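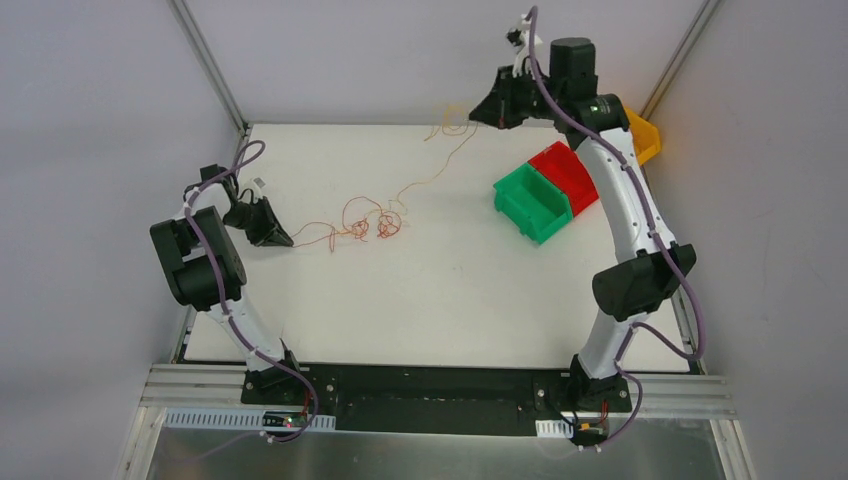
Shrinkage of Cotton and Wool Cord After Repeated Washing

Course project report, Textile Materials II
Hawthorne Technical College

Abstract

Cord made from natural fiber gets shorter when it is washed. This report measures the change in length of two cords, one cotton and one wool, over repeated wash and dry cycles. The cotton cord lost most of its length in the first two cycles and then leveled off. The wool cord kept shrinking through the whole test. Wash temperature had a larger effect on wool than on cotton.

1. Background

Cotton yarn is put under tension during spinning and twisting. Part of that stretch stays in the finished cord. When the fibers take up water they swell, the twist tightens, and the stored stretch is released. This is called relaxation shrinkage and it is mostly complete after a few washes.

Wool behaves differently. The surface of a wool fiber is covered with overlapping scales. Under heat and agitation the fibers move toward their root ends and lock together. Felting shrinkage continues as long as the fibers are able to move, and it cannot be reversed by pulling the cord back to length.

Suppliers usually quote a single shrinkage figure for a cord. The data sheets we received did not state how many washes the figure was based on. The aim of the project was to find out whether one wash is enough to predict the final length.

2. Materials

The cotton cord was Plulten three-strand, undyed. The wool cord was a two-ply from the Dilstead mill store, untreated. Both were bought as full spools, and all samples of one type were cut from the same spool. The first few turns of each spool were thrown away.

Samples were cut to 700 mm. Two marks were sewn in contrasting polyester thread 500 mm apart, leaving equal tails at each end. Ink marks were tried first and bled in the wash. The ends were whipped with the same polyester thread to stop fraying.

3. Method

Samples were conditioned on an open rack overnight before the first measurement. Each sample was then hung from a clamp with a small brass weight at the lower end, and the distance between the marks was read with a steel rule. The weight was the same for every reading. A reading was taken after the sample had hung for one minute, and each sample was read twice by different group members.

Washing was done in mesh bags in the Ilov front-loading machine in the department laundry. Half the samples of each type were washed at 40 °C and the other half at the cold setting. The same dose of unscented liquid detergent was used in all runs. Drying was flat, indoors, at 19 °C. A tumble dryer was not used.

The cycle was repeated six times. Samples were conditioned again before each reading.

4. Results

The cotton samples shortened clearly in the first cycle and slightly in the second. From the third cycle on, the change was smaller than the difference between our two readings. The warm and cold groups ended at nearly the same length.

The wool samples washed warm shortened in every cycle. By the fifth cycle the plies could no longer be separated by hand near the middle of the sample. The cold group also shortened but at a lower rate, and the surface stayed open.

One cold-washed wool sample lost a mark in the fourth cycle and was removed from the set.

5. Discussion

For cotton, a figure based on one wash is slightly low and a figure based on two is good enough for most uses. For wool, a single figure has little meaning unless the number of cycles and the temperature are given with it.

The main source of error was twist. A hanging sample tends to unwind under load, which makes it longer. A clamp that prevents rotation would remove this. The cold setting is also not a fixed temperature, as it follows the water supply, and we did not log it.

6. Further work

The test should be repeated with a superwash wool and with a braided cotton cord. Tumble drying should be added as a separate variable.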